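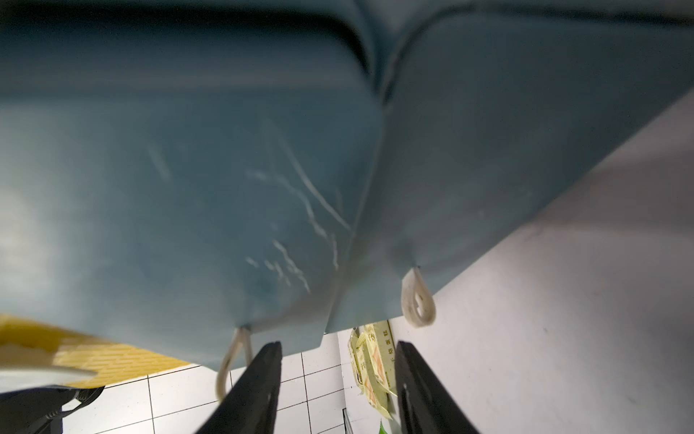
Stullville Supper Club – Home Cooks' Page

Mon 5 October

I have been meaning to write down how I do my pot roast ever since our May supper, when so many of you asked and all I could do was wave my fork and say "low and slow!" So pour yourself some coffee, because I do tend to go on a bit.

I start with a chuck roast, salted the night before and left uncovered in the fridge. My old way was to skip that part entirely, and the meat was fine, but it never tasted seasoned all the way through. Next day I pat it dry and brown it in a heavy pot, every side, and I do mean every side (even the skinny ends, which you have to hold up with tongs like a tired toddler).

Then come 2 big onions, a spoonful of tomato paste, and enough broth to reach halfway up the meat. Lid on, low oven, and leave it alone until a fork slides in without a fight. Carrots and potatoes go in for the last hour or they turn to mush – I learned that one at Christmas, with company.

The idea for a splash of vinegar at the end came from a 1925 church cookbook I found at a yard sale over in Kallbridge. It wakes the gravy right up.

If you have leftovers, shred them into the gravy and spoon it over egg noodles. I'm bringing a pan of that to the next supper, and I could use somebody to bring rolls.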